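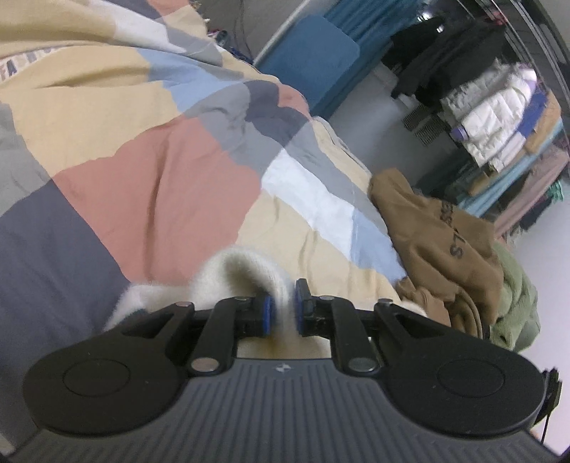 Skaltis Hand-Held Gripper
Equipment and Methods - Soft Goods Handling

The Skaltis is a hand-held, two-finger gripper for recording how people pick up, fold and put away clothing and bedding. It was developed by the Durnau Laboratory for its research on learning from demonstration and is now offered to outside research groups through Anport.

Method

The operator carries the gripper through an ordinary household task and closes the fingers on the fabric as a robot would. A camera mounted on the tool records the fingers and the space in front of them. The recordings are then used to train a control policy for a robot arm fitted with the same fingers. No arm is needed in the home during collection.

Fabric is grasped by pinching. The operator lowers the open fingers onto the garment, closes them until a ridge of material rises between the pads, and lifts. Fleece and other thick knits form a ridge readily. Thin woven cotton tends to slide under the pads and often calls for a second attempt - these failed attempts are kept in the training set and labeled.

Construction

Body: dark gray housing with a ridged top surface
Fingers: two short black fingers on a pinned linkage
Contact surfaces: blue rubber pads, replaceable
Weight with camera: 633 grams
Supplied with: carrying case, one spare pair of pads, calibration card

Results

The first study was carried out in May by Karabo Ntuli and Marjatta Oksanen. Operators recorded 700 demonstrations on beds, sofas and clothes racks in furnished homes. A policy trained on the full set was tested on 250 pickups of garments it had not been shown before, and it completed 172 of them without help.

Most of the failures fell into two groups. In the first, the fingers closed on the garment and the bedding beneath it together, chiefly where both were pale and similar in texture. In the second, the garment was lifted but slipped before it reached the rack. Dr. Oksanen's group is now comparing two pad surfaces with respect to the second problem. Patterned covers had little effect on the choice of grasp point, a result the authors intend to examine further with a larger range of bedding.

Care of the Pads

Lint builds up on the rubber during work with fleece and should be removed with a damp cloth after each session. Do not use solvents. Pads with visible cuts should be replaced in pairs and the calibration repeated.

Availability

Units are lent to universities and nonprofit institutes for one term at a time. Requests are reviewed by the Khumalo Equipment Office and should state the planned tasks, the number of operators and the robot arm to be used. Replacement pads may be ordered from Anport at any time.

Page last revised Wednesday, September 16, 2026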